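Clearing out the sewing room, part one

Friday, February 7, 2020

I have been putting this off since last June, when my daughter moved out and I told everybody I would finally have a proper sewing room. Well, what I got was a room full of fabric with a sewing machine somewhere under it! But the days are getting a little longer, the coffee was good this morning, and I decided it was time.

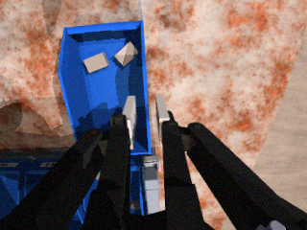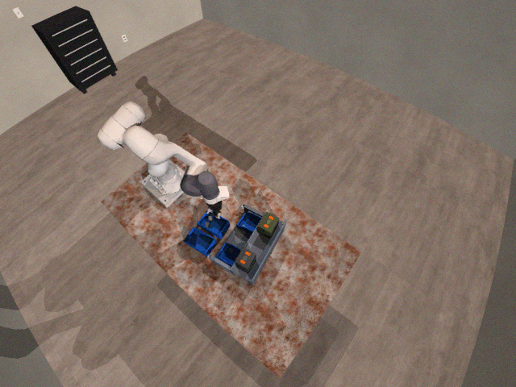

Blue bins

My old system was no system at all. I folded things nicely, put them in whatever had space, and then bought more of the same gray flannel because I couldn't find the gray flannel. Glória Moreira, who taught me to quilt in the first place, sorts by color and always has. I tried that for a month and it drove me up the wall – where does a print with five colors go? So now I sort by what the fabric is for. Quilting cotton together, anything stretchy together, and then the scraps, which are their own little country.

Scraps smaller than my hand are going to Arnaldo for his dog beds (he stuffs them with the bits, and the shelter in Irolness takes as many as he can sew). Anything bigger stays with me. I know, I know. But I have a plan for a strip quilt, and I figure it needs 745 strips if I make it big enough for our bed, so every little piece counts.

The hardest part was the half-finished projects. I found a skirt I cut out when I was a whole different size, and a baby blanket for a boy who now drives a car. The blanket I'm going to finish anyway, and his mother can put it away for grandchildren. The skirt went in the donate bag, and I only took it back out once.

I still have the closet to do, and the patterns, and a tin of buttons that weighs as much as a cat. I'll write about those next time, once I've bought some labels and my knees have forgiven me for all that time on the floor.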